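11/10/19, hand budget, second go

Kgomotso wants a number before December and I still don't trust any of the quotes.
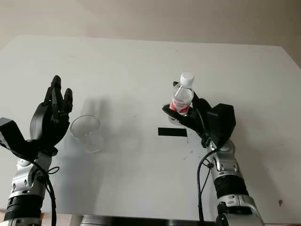 Gatwood came in lowest on a replacement pair of hands, but that leaves out the wrist brackets and the cables. Hanwood include both and want a service contract on top. I asked what the contract covers. "Wear." Wear of what? No reply yet.

Cup and bottle is the task everyone quotes at us. Hanwood's brochure says 200 grasps without a fault. It doesn't say what they were grasping, or who put it back each time. I'd want 100 on our own table with our own cups, the clear ones, before signing anything. Clear plastic is what I'd expect to go wrong.

Pindus offer a loan unit for 24 days. Kgomotso Ngubane thinks we should take it. I think it'll take us 10 of those to get it talking to the arms, and then we'll be asked for a decision. Could go either way.

Gebru two-finger gripper: far cheaper, dull, probably does the bottle. Can't see it unscrewing a cap, but do we need caps? Not in the plan as written. KN to check with whoever wrote that section.

To do:
- spare fingers, price each, all firms
- cable ties, black, small (nearly out)
- ask Pindus who pays if we break it
- leave the service line blank until Hanwood answer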